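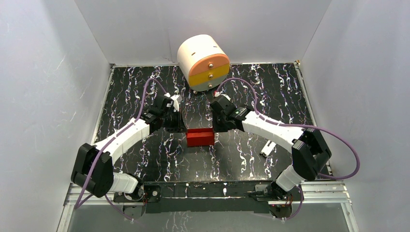 Porora Three-Drawer Mini Chest

A small rounded chest for the desk, dressing table or bedside, with three drawers in a cream casing. The top drawer is salmon orange, the middle one mustard yellow and the bottom one a pale grey-green. Each has a single round knob with a shiny metallic finish.

The Porora is meant for the bits that collect on a flat surface: hair grips, earrings, stamps, paper clips, spare keys, memory cards. It is not a jewellery box and has no lining, lock or mirror. If you want compartments inside the drawers, the Trustik tray set (sold separately) fits the middle drawer only. The top drawer has an arched upper edge and the bottom drawer a curved lower edge, so square trays do not sit well in either.

Details

Product code: Trustik 980
Drawers: three, one knob each
Casing colour: cream
Drawer colours: salmon orange, mustard yellow, pale grey-green
Weight, empty: 488 g
Maximum load per drawer: 60 g
Assembly: none, knobs supplied fitted
Use: indoors only

Looking after it

Wipe with a soft cloth, damp if needed, and dry straight away. Do not use bleach, nail varnish remover or glass cleaner. Nail varnish remover will mark the casing, and marks of this kind are not covered by the guarantee. The drawers lift out fully for cleaning. Pull to the stop, raise the front slightly and draw forward. They only go back in their own places, as all three are different shapes.

If a knob works loose, turn it clockwise by hand until it is firm. Do not use pliers. Replacement knobs come in packs of three from Clarnereck, our spares supplier — please quote the product code when ordering, as the knobs for the older Pereyra chest look the same but have a thicker thread.

Not a toy. Keep away from children under three.

Delivery and returns

Orders placed before noon go out the same working day. Unused chests can be returned within 60 days in the original carton. If yours arrives damaged, tell us within 15 days and keep the packaging until we have replied.

The Pereyra two-drawer chest was withdrawn in December. Spare drawers for it are still available while stocks last, but they do not fit the Porora.

Page updated 2022-08-02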